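Storage and Organizing > Small Spaces > Plastic storage: scuffs and color matching

Views: 1,939

pegboard_pat
Posted Dec 20, 2022

I need opinions on two things before I buy more storage. First, whether scuffs on teal plastic can be cleaned up or if I should live with them. Second, whether the teal is too much with the wallpaper I already have up. The paper is a Zundow floral with a dark teal background and it is staying. The surface is gray with a marble pattern and that is staying too.
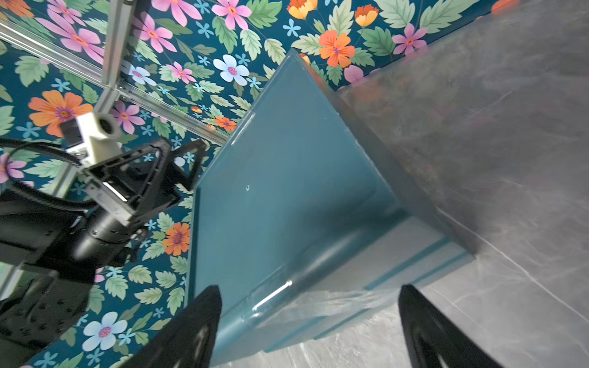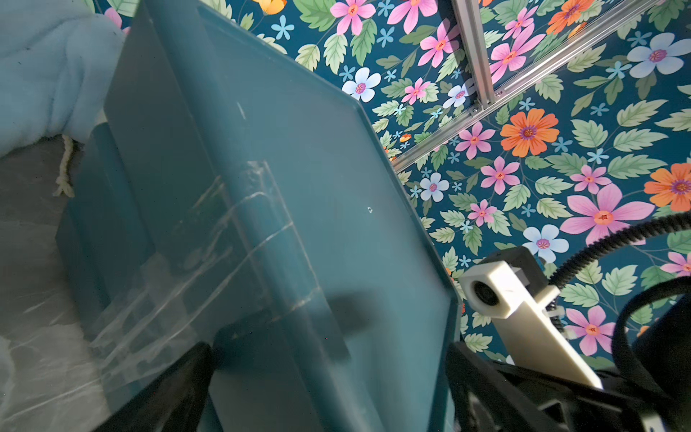
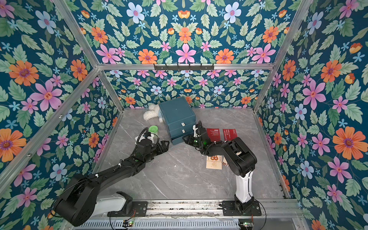 I paid $32 for the storage and I would be buying the same color again. The other choices at the store were clear and a cream that I don't like. So far I have tried dish soap and warm water with a soft cloth. That took off the dust and did nothing for the pale marks. I have not tried anything stronger. What goes in the drawers is small stuff, mostly yarn ends, ribbon, tags and sewing notions. The hooks are for scissors and anything with a loop on it. I haven't decided which hook gets what.

Total budget for the rest is small, so please don't tell me to build cabinets.

larkspur_lane
The color is fine. You have a busy pattern and the storage picks up the background of it, so your eye goes to the flowers. If you put cream in front of that paper it would stand out a lot more. I had a floral like that in a laundry room and white baskets were all you saw when you walked in.

For the scuffs, try a melamine sponge, very lightly, on the underside first.

tote_and_lid
Do not use a melamine sponge on plastic that has any shine. It is a fine abrasive. You will trade a few white lines for a dull patch, and the dull patch will be bigger. I did this to a set of Fundetti boxes in July and they still look bad.

larkspur_lane
I said lightly and I said test it first. I have used it on plenty of plastic with no trouble.

tote_and_lid
On matte plastic, sure. The first picture shows shiny edges where the light hits. I wouldn't do it.

gray_marlin
Run a fingernail across one of the marks. If your nail catches, it is a scratch and cleaning won't help. If it slides over, it may be something that rubbed off onto the plastic, and rubbing alcohol on a cotton pad might lift it. Try a spot at the back and wipe it with water after.

I disagree on the color, by the way. Dark teal on dark teal makes the drawer unit harder to see. If this is a work area you want to find things fast. I would go with the clear.

pegboard_pat
Did the fingernail test. It catches on some of them and not on others. I used alcohol on a short section and one faint line is gone. The rest look the same. I will leave the sponge alone for now.

Clear is out for me. I don't want to look at yarn ends all day.

gray_marlin
Fair enough. Then put bigger labels on the drawers. The ones on there are tiny, unless those are pulls. I can't tell from the third picture.

mothball6
More interested in the hook rack. It looks good up there in black and it has nothing on it yet, so now is the time to plan. Heavy scissors at the ends, light things in the middle. I would keep one hook free for whatever you are using that day. Also check how much your bar can take before you load it up.

I'd move the fluffy white plush out from behind the drawers too. Things that live behind furniture collect lint, and white shows all of it.

larkspur_lane
Agree on the plush. Same goes for the light blue fluffy fabric in the second one. Put that in something with a lid. I wouldn't leave fleece next to loose plastic sheeting either, it gets static and then every thread sticks to it.

tote_and_lid
Fabric does not need a lid if it is used every week. A lid is one more thing to put down somewhere. An open bin is easier.

larkspur_lane
It needs one if there are pets in the house.

pegboard_pat
No pets. The fleece gets used maybe twice a month, so I can see it either way. I think it goes in a bin without a lid and I will fold it so the clean side is down. The rope is going on a hook.

I am going to buy the teal again and put felt pads under it so it doesn't get dragged across the gray. For labels I have a roll of white tape and a marker, which should be easy to read on the dark fronts.

One more question. Does anybody line the drawers? The ribbon slides to the back every time I open one.

mothball6
Rubbery shelf liner, cut a little smaller than the drawer so it doesn't curl up the sides. I bought one roll and it did 6 drawers with some left over.

gray_marlin
Felt works too and it's quieter. Cut a paper pattern first.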